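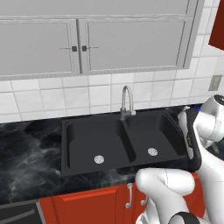

Unit 4: Checking a used car before the purchase

October · 9 min read · 2 comments

In this unit we look at how a buyer, or a dealer who takes a car in part exchange, should inspect the body and the paint. The engine comes in Unit 5. Please read these notes before the session and bring them with you, as we will use the check sheet at the end. The first subject is gloss, and why it makes damage hard to find. Think of a dark, polished kitchen countertop, the kind with white and gray veins running through black. The pattern is what the eye follows, and a small scratch between two veins can stay unseen for a long time. A matte black sink set into the same countertop has no such pattern, so the eye must read the soft shading on the walls and at the rounded corners to understand the shape. Car paint asks for both kinds of looking. On a shiny door you look at the reflection, and on a dull plastic bumper you look at the shading.

4.1 Light and position

Inspect in daylight, and under a cloudy sky if you have the choice. Strong sun gives bright spots that hide shallow dents. Rain is worse. If the seller has just washed the car, ask him to dry it, or come back later in the day.

Stand at the rear corner, bend your knees until your eyes are at the height of the door handles, and look along the side toward the headlight. Find a straight line in the reflection, for example the edge of a roof or a fence. Move your head slowly. The line should travel smoothly across the panels. Where it jumps or becomes wavy, put your hand on the metal and feel the place. Repeat from the front corner, and then do the other side.

4.2 Gaps between panels

The gaps around the doors, the hood and the trunk lid should have the same width from the top to the bottom. Compare left with right. A gap that becomes narrow at one end can mean a worn hinge, and this is a cheap repair. It can also mean that the body was hit and not pulled back correctly. To tell these two cases apart, open the door and lift it gently by its outer edge. If it moves up and down, suspect the hinge first. If the hinge is tight, look at the bolts. Paint that is broken on the bolt heads tells you that somebody has turned them, but it does not tell you why.

4.3 Paint thickness

A paint gauge is a small tool which measures the layer over the metal. We use the Pinby gauge in class. Set it to zero on the plate in the box before each car, not only once in the morning. Take 23 readings in the order printed on the check sheet, and begin with the roof. The roof is seldom repaired, so its number is a good base for the others.

Please do not learn one "correct" number by heart. Makers paint differently, and even two cars of the same model may differ. What matters is the difference inside the same car. If one door reads around double the roof, that door was probably painted again. If the number is very much higher, there may be filler under the paint. The gauge gives no useful reading on plastic parts.

A new coat of paint is no reason by itself to refuse a car. Many doors are painted again after a parking scratch. The question is whether the seller told you, and whether the price agrees with it.

4.4 Case: the Skunari hatchback

A student group last year inspected a five-door Skunari on the lot of Peñalver. The body looked very clean. The gauge showed normal values everywhere except on the left rear door and the panel behind it. The group then lifted the trunk carpet and found fresh sealant on the left side only. The factory sealant on the right was flat and even, while the left one had finger marks in it.

The listing, which was on the Bitance site, said "no accidents, to our knowledge." Discuss in pairs:

Was this sentence false, or only careful?
Which two further documents would you ask for?
Would you still make an offer, and how would you explain your price to the seller?

4.5 Rust

Rust on the surface of brake discs is usual after some wet days of parking. Rust at the lower edge of a door, in the wheel arches or around the jacking points is more serious. Press with your thumb, never with a screwdriver, as the car is not yours. Paint which forms small bubbles has rust below it, and the area under the paint is usually larger than the bubble.

4.6 Check sheet, short form

Light and weather at inspection
Reflection line, both sides
Gaps: doors, hood, trunk lid
Bolt heads: hinges, fenders
Gauge readings, roof first
Sealant under trunk carpet, left and right
Rust: door edges, arches, jacking points
What the seller said, in his own words

For the next session, complete one sheet on a car you have permission to inspect. Write "not checked" where you did not check. An empty line is marked as missing.

Share · 4 shares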